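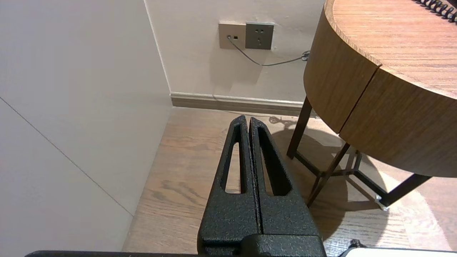
*Reading time: 7 minutes*

## 4. What guests said about the bedside telephone

I should own up first that I never meant to write a whole section on telephones. The study was supposed to be about sleep, noise and how people settle into a strange bedroom, and the phone was one question near the bottom of the form ("Did you use it? If so, what for?"). But people wrote so much in that little box! They wrote up the margins and over the page, and by the time Wellington Portela and I had typed it all in, the telephone answers were longer than the ones about pillows.

We had 850 forms back from the three guest houses, Hemen, Ollau and Alhassan, and 745 of them had something readable in the telephone box. I left out the blanks and the ones that only said "no". A fair few of the rest were also "no", but with a story attached, and I kept those because the stories were the good bit.

### 4.1 Ringing the desk

Most of the calls people told us about were to the front desk, and they were short. Extra blanket, what time is breakfast, is there a bus into Polville. I'd expected older guests to do nearly all of this and younger ones to walk down or send a message, but the forms were much more mixed than that. One student at Ollau said she rang down because she was already in her pyjamas and didn't fancy the stairs. I have a lot of sympathy with her.

There's a smaller group, 80 forms, who rang the desk mainly to hear a voice. I'm being careful here, as we didn't ask it in those words and I only spotted it while sorting the answers a second time. Still, it's hard to read "I asked about checkout but I knew when checkout was" in any other way. Portela coded them separately from me and we disagreed on 7, which we talked through over a long lunch and mostly settled in his favour.

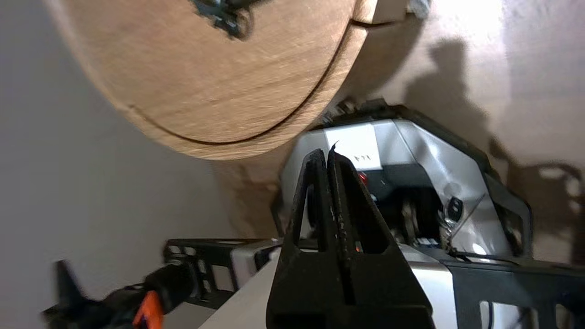 ### 4.2 Where the phone sits

Then there's the matter of reach. I'd assumed people would grumble about the phone taking up room, and they did (glasses, water and a book all want the same spot), but they grumbled just as loudly when it had been moved to a desk across the room. At Alhassan the phones went over to the desks in September and came back again before we'd finished collecting, so we have answers from both arrangements in the same building. That was pure luck and I can't take any credit for it.

The kind of layout guests liked best is in Figure 1: a small table beside the headboard, with the handset where a sleepy arm might find it.

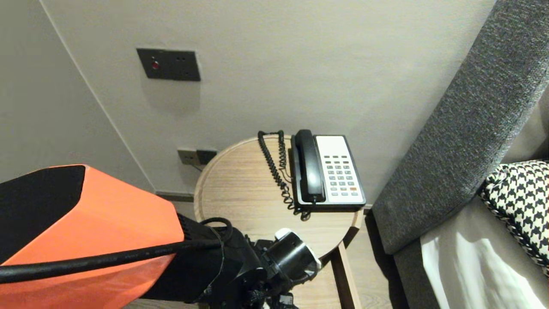 *Photograph: Dede Osei, June 13, 2021*

**Figure 1.** Corded desk telephone on a round bedside table.

Cords came up far more than I'd bargained for. Some guests were oddly fond of the coil and said it felt like being at their gran's. Others wanted it gone, mostly because it catches on things in the dark. I tried matching this against age and got nowhere, so I've left the two camps as they are and put the longer answers in the appendix, spelling and all. The buttons got fewer remarks, nearly all of them from people who had taken their glasses off.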